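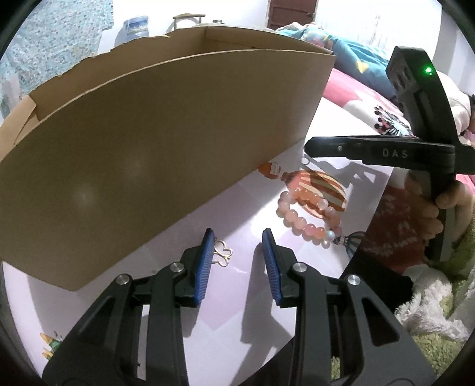

Rallis Opens Sorting Room for Small Accessories

Rallis has opened a sorting room for secondhand jewelry, hair clips and other small accessories at its Soliman Street building. The room began taking in goods on 7th May and replaces a shared counter at the back of the clothing department.

Mixed lots arrive in open cardboard boxes and are emptied by hand onto light-colored tabletops. Bracelets, clips and pins are separated first, then checked for broken clasps, missing beads and bent wire. Beaded pieces are laid flat in a loop before inspection — stretching them over a form was found to weaken old elastic. Wire clips go into shallow trays, one layer deep, so that the loops do not catch on each other.

The room can handle up to 400 pieces a day. In its first full day of work, 318 pieces were checked and 255 were passed for sale. The rest were set aside for repair or broken down for parts. Loose beads are sorted by size and sold by weight.

Boxes are reused until the bottom seam gives way. Torn rims and creased flaps are accepted, but a box with a soft base is flattened and sent for recycling. Tukenex supplied the shelving and the tray inserts, which are cut to fit the standard Rallis storage drawer.

Drop-offs are accepted at the side entrance on Soliman Street during store hours. Watches, pierced earrings and items containing batteries are not accepted at this location and should be taken to the Joron depot. Repaired pieces will go on sale at the front counter later in May.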